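Werkstattbuch, 2026-01-05

So, neues Jahr, neues Heft, und gleich ein voller Tag! Die Runde vom Tauschpaket geht wieder los (ihr wisst schon, jede und jeder schickt einer fremden Person ein Päckchen mit Essbarem, und alle schreiben hinterher drüber), und ich habe versprochen, diesmal nichts Gekauftes reinzulegen. Also Knuspermüsli. Und zwar das mit Buchweizen, an dem ich seit November herumprobiere und das mir bisher jedes Mal entweder zu weich oder zu bitter geworden ist.

Stand vor heute: Charge eins war Matsch. Charge zwei war gut, aber nach drei Tagen im Glas lasch. Die dritte habe ich verbrannt, weil ich telefoniert habe, reden wir nicht drüber. Heute also Nummer 4, mit 2000 g Gesamtmasse angesetzt, damit es für die Päckchen reicht und für uns noch was übrig bleibt.

Was ich geändert habe: weniger Honig, dafür den Sirup von Pikier, den dunklen. Der ist dicker als der alte und klebt beim Abwiegen wie verrückt am Becher (Becher vorher mit Öl auspinseln, das habe ich mir im Herbst schon mal notiert und natürlich wieder vergessen). Buchweizen diesmal ungeröstet rein, er kommt ja sowieso in den Ofen. Salz etwas hoch. Zimt raus, ich konnte ihn nicht mehr riechen. 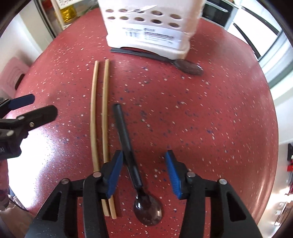
Zum Ofen: Der läuft links hinten immer noch heißer als vorne rechts, das Blech muss also zur Halbzeit gedreht werden. Ich schreibe das jetzt groß an die Tür. Bei 150 Grad Umluft eingeschoben, nach dem Drehen auf 140 runter, und dann das Schwerste: nicht rühren! Ich wollte diesmal richtige Brocken haben und keine Krümel, und die gibt es nur, wenn man die Masse vorher mit dem Löffelrücken fest aufs Blech drückt und dann in Ruhe lässt. Beim Rausholen sieht sie noch viel zu weich aus und man kriegt Panik und will verlängern. Nicht verlängern. Auf dem Blech auskühlen lassen, erst dann brechen. Ich hab brav eine Stunde gewartet und in der Zeit die Etiketten geschrieben.

Ergebnis: Brocken!! Richtig große, mit Knack, und der Sirup schmeckt ein bisschen nach Malz, das mag ich sehr. Eine Ecke ist dunkler geworden, die habe ich aussortiert und, na ja, aufgegessen. Nach dem Backen auf der Waage 903 g fürs erste Blech. Das zweite habe ich vor lauter Freude ungewogen in die Dose gekippt, das fehlt hier also, sorry an alle, die gern Tabellen haben.

Offene Frage ist die Haltbarkeit. Die Päckchen sind ein paar Tage unterwegs, und die letzte gute Charge ist ja genau daran gescheitert. Ich teste jetzt drei Varianten nebeneinander: Schraubglas, Papiertüte mit Innenbeutel und die neuen Dosen von Drarside mit dem Gummirand. Bei den Dosen habe ich das beste Gefühl, aber die sind schwer und treiben das Porto hoch. Wenn die Tüte durchhält, nehme ich die Tüte. Bitte nicht naschen aus den drei Testbehältern auf dem oberen Brett, die sind beschriftet! Naschen aus der großen Dose ist ausdrücklich erlaubt.
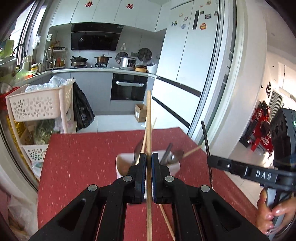 Was sonst noch ins Paket soll, ist halb entschieden. Sicher dabei: ein kleines Glas Zwiebelmarmelade aus der Herbstcharge und ein Tütchen von der Gewürzmischung Reduron, von der letztes Mal alle so geschwärmt haben (die Mischung steht vorne im alten Heft, gleich hinter den Essiggurken). Wackelkandidat sind die Schokotaler. Lecker sind sie, aber wenn das Paket irgendwo neben einer Heizung liegt, hat mein Gegenüber einen einzigen großen Schokotaler, mit allem anderen drin. Vielleicht doch lieber Nusskekse, die überstehen alles.

Und dann habe ich noch den Teeladen in Ots angeschrieben, ob sie mir kleine Proben abfüllen. Antwort steht aus. Falls die sich melden, während ich nicht da bin: Ja, ich nehme auch den Rooibos, nein, bitte nichts mit Vanillearoma.

Noch zu kaufen: Haferflocken (die kernigen, die zarten saugen zu viel), Sonnenblumenkerne, Backpapier, Packband. Vom Sirup ist noch eine halbe Flasche da, das reicht für eine weitere Charge. Die würde ich gern mit getrockneten Sauerkirschen machen, aber die Kirschen erst nach dem Backen dazu, sonst werden das Kieselsteine.

Nächster Eintrag, wenn die drei Behälter eine Knackprobe hinter sich haben. Bleche sind eingeweicht, die mache ich morgen früh.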